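스포츠 기록의 이해 4주차 강의 노트
타율과 스트라이크 레이트, 숫자를 읽는 법

지난주에 야구 타율을 크리켓 타율에 그대로 갖다 붙인 답안이 꽤 나왔습니다. 채점하는 동안 차를 여러 잔 마셨습니다. 그래서 정의부터 다시 갑니다.

1. 크리켓의 타율(batting average)
총득점을 아웃된 횟수로 나눕니다. 타석 수도 경기 수도 아니고 아웃 횟수입니다. 끝까지 아웃되지 않은 이닝은 득점만 더하고 분모에는 넣지 않습니다. 하위 타순 선수가 한두 점씩 내고 살아남기를 되풀이하면 타율이 제법 근사해지는데, 본인도 민망해할 숫자입니다.

2. 스트라이크 레이트(strike rate)
상대한 공 100개당 득점입니다. 공 100개를 상대해 17점을 냈다면 스트라이크 레이트는 17입니다. 5일짜리 테스트 매치에서 무승부를 노리는 중이라면 박수를 받고, 20오버 경기라면 관중석에서 다른 소리가 납니다. 와이드는 상대한 공에 포함하지 않지만 노볼은 포함합니다. 시험에 나옵니다. 작년에도 나왔고, 작년에도 다들 틀렸습니다.

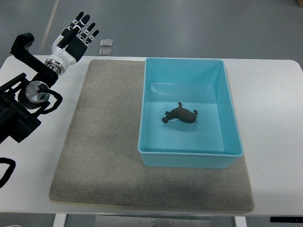

3. 두 수치를 함께 볼 때
연습용 가상 리그의 두 팀, 율툼(Jultum)과 그리비츠(Grivitz)의 1번 타자를 비교해 봅시다. 율툼 타자는 타율이 높고 스트라이크 레이트가 낮습니다. 그리비츠 타자는 그 반대입니다. 누가 더 좋은 타자냐고 묻는다면 먼저 몇 오버짜리 경기인지 되물어야 합니다. 되묻지 않고 바로 답하는 사람은 대개 중계석에 앉아 있습니다.

제한 오버 경기에서는 공도 자원입니다. 위킷이 10개 다 떨어지기 전에 오버가 먼저 끝나는 일이 흔하므로, 아웃을 피하는 능력만으로는 팀 득점이 늘지 않습니다. 테스트 매치에서는 사정이 다릅니다. 시간이 넉넉한 편이라 위킷이 훨씬 비쌉니다.

4. 센추리라는 문턱
한 이닝 100점을 센추리라고 부릅니다. 99점과는 한 점 차이지만 기록지에서는 아예 다른 칸에 들어갑니다. 90점대에서 타자가 갑자기 소심해진다는 속설이 있는데, 이를 검토하려면 90점대 이전과 이후의 스트라이크 레이트를 같은 선수 안에서 비교해야 합니다. 인상 깊었던 한 장면을 길게 쓰는 것은 검토가 아니라 회고록입니다.

과제
우이산(Wuisan)과 요돌름(Jodholm)의 경기 기록지를 보고 두 팀 상위 타순의 타율과 스트라이크 레이트를 구하세요. 낫아웃 표시(*)를 꼭 확인할 것. 계산 과정도 적어야 하며, 소수점 둘째 자리까지만 씁니다. 계산기가 보여 주는 자릿수를 전부 옮겨 적는다고 가산점은 없습니다.
제출은 월요일 수업 시작 전까지. 수업 중에 뒷자리에서 조용히 건네는 것은 늦은 제출로 처리합니다.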